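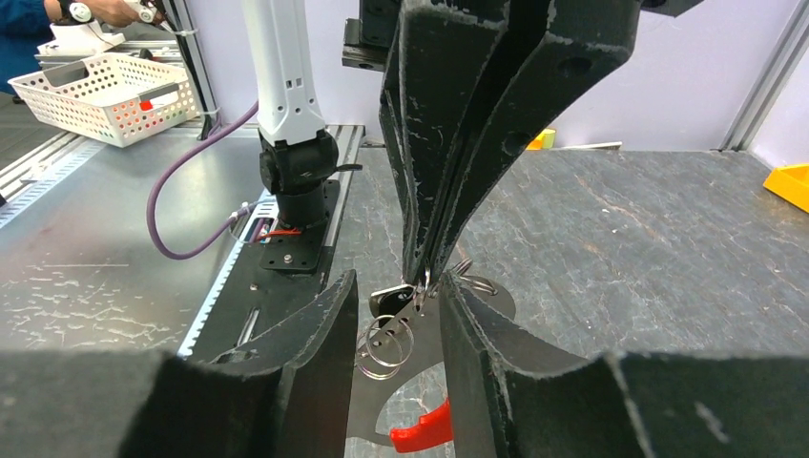

Figure 1. Wrist view during a key ring trial, with the plate and rings between the padded fingers and the second arm behind.

Sturnadham: Sorting Keys With Two Arms and Not Much Sleep
Project report, Sep 19, 2018
Team: Dexter Mercado, Milagros Dela Peña, Rodel Espiritu, Angelica Cabanatuan

1. What we set out to do

Our proposal promised a system that would pick up a bunch of keys, hand it from one arm to the other, and hang it on a hook. Mr. Castillo wrote "ambitious" in the margin. We took this as praise until July.

Keys are a bad thing to give a robot. They are shiny, they tangle, and no two grabs leave them in the same shape. Milagros picked them for exactly that reason, and she has been reminded of it since.

2. The fingers

Our first fingers were bare and smooth, and metal slid out of them like soap. We tried rubber next, which gripped so well that the rings stayed put when we opened the hand. The padded fingers are version four. They scuff quickly and look terrible, but they let a flat plate settle before the grip closes all the way, and they let go when told.

We also stopped grabbing the rings themselves. Pinching the plate and letting the rings hang gives the planner one stiff object to think about. The rings still swing, so Rodel added a two-second pause before each handoff. He calls it a damping strategy. It is a pause.

3. Trials

We logged 322 attempts. Of these, 200 ended with the bunch on the hook, which we count as a pass even if it went on backward. Most failures came at the handoff, when the second arm closed on a ring and pulled the whole thing sideways. A smaller group were our own fault — Dexter once ran an entire set with the old calibration file and wrote the results down very neatly.

4. What we would change

The wrist camera sees the object well from close up, but the fingers block a lot of the table, so the arm has a poor idea of where it is putting things. A second view from the side would help. Angelica has a mount drawn up and nowhere to bolt it.

The handoff code also needs to check which way the plate is facing. At present it assumes. The branch with the fix is called plate-facing, and it does not compile yet.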